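Unelora Asks Nation to Open the Junk Drawer

30th March – Unelora, the home storage company that has spent 20 years selling people places to put things, today announced a campaign encouraging them to own slightly fewer things. The sales department has been informed.

The Kartha Drawer Amnesty invites households to empty one drawer, keep what they can name, and bring the rest to a Unelora store by the end of August. Dead batteries, mystery keys and takeout menus from closed restaurants will be accepted without comment.
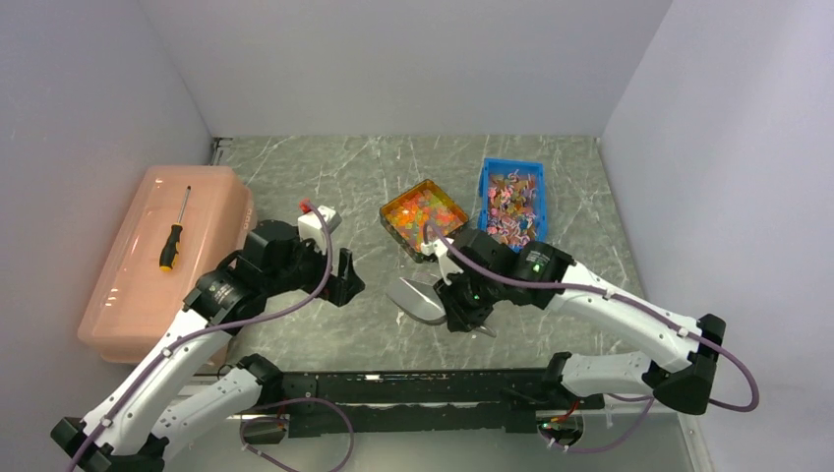 The company surveyed 2748 customers before the launch. Almost 100 said they had no junk drawer. Unelora has chosen to believe them.

"I have two," said Pieter Mabuza, head of product. "The second one opened when the first one stopped closing. I design storage for a living, and my wife would like that on the record."

Keys and other metal will go to Skisel, a scrap recycler. Working tools will be passed to the Urnura lending library, which asks that people please stop donating Allen wrenches.
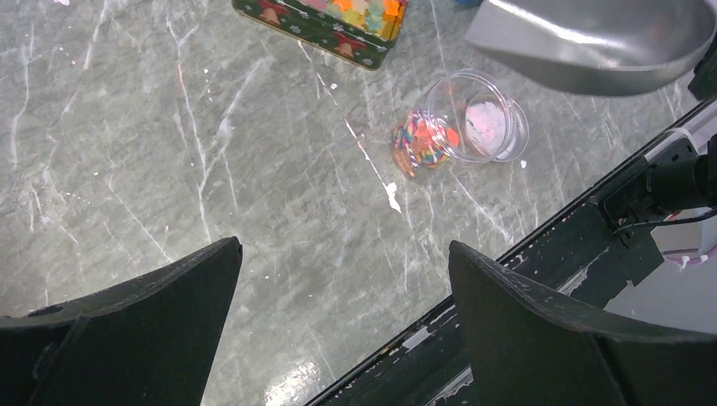
A decorated tin with a festive pattern on its dark green side.

Drop-off points are listed in all Unelora stores, near the drawer organizers.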